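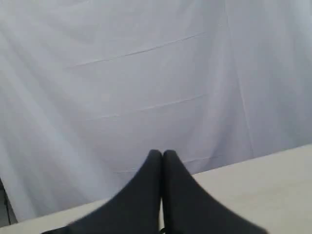

Setting up the tool case task for the student arm project

Before you start, have a table, a plain cloth for the backdrop, the arm with its gripper, and a tool case with molded slots. The Odness club kit list has the full inventory. Teams of two work best, with one person at the keyboard and one at the stop button.

1. Hang the cloth

Hang the sheet behind the table so that the bottom reaches the back edge of the tabletop. Creases from folding are fine. What matters is that the cloth is plain and reaches far enough to either side that the wrist camera does not pick up the rest of the room when the arm turns.

2. Check the wrist view with the table clear

Close the gripper and look at the wrist camera feed. Both fingertips should be in view, side by side, near the middle of the picture. If only one shows, the camera mount has slipped. Loosen the bracket, center it and tighten it again. Save one picture of the clear table in your team folder. You will want it later when you are trying to work out whether the mount has moved.

3. Lay out the case and the tools

Open the case flat, lid toward the backdrop. Keep the handle side of the base facing the front of the table. Leave the screwdrivers and hex keys in their slots for the first session. Take out the tape measure, the utility knife and the pliers and put them on the table to the right of the case. The blade of the knife must be fully retracted and locked before it goes on the table. 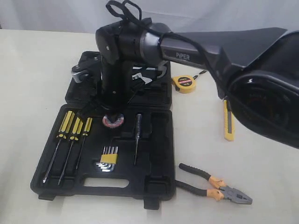 By Wanda Tomaszewski
Robotics club handouts, January

4. Check the cable

On our PiPER arm a thin black cable runs over the joint and along the top of the link. Move the arm slowly by hand through the whole reach you plan to use and watch the cable as you go. It should not pull tight or catch on a tool.

5. Record the practice runs

Start with the pliers. The colored grips are easy to spot on a white table. Bring the gripper down over the handles, close it, lift, and move to the case. Set the speed limit to 200 in the Jekix control panel and leave it there until both partners have done a full run.

Put the tool back by hand between runs and change its angle a little each time. If a run goes wrong, stop, mark it as failed and keep the file. Failed runs count toward your log.

6. Shut down

Bring the arm to its rest position before cutting power. It will drop if you skip this. Close the case, upload the log to Stolix, and write your team name on the sign-up sheet for the next slot. Last year's teams uploaded 1130 runs between them, and the ones without a team name could not be credited.

Questions about the scoring go to the Pawłowska room desk during club hours.

Related handouts
Calibrating the wrist camera
Naming your log files
Gripper finger care and replacement
What to bring to the spring competition

This site uses cookies to remember your login and your team page. By continuing to browse you accept their use. Cookie settings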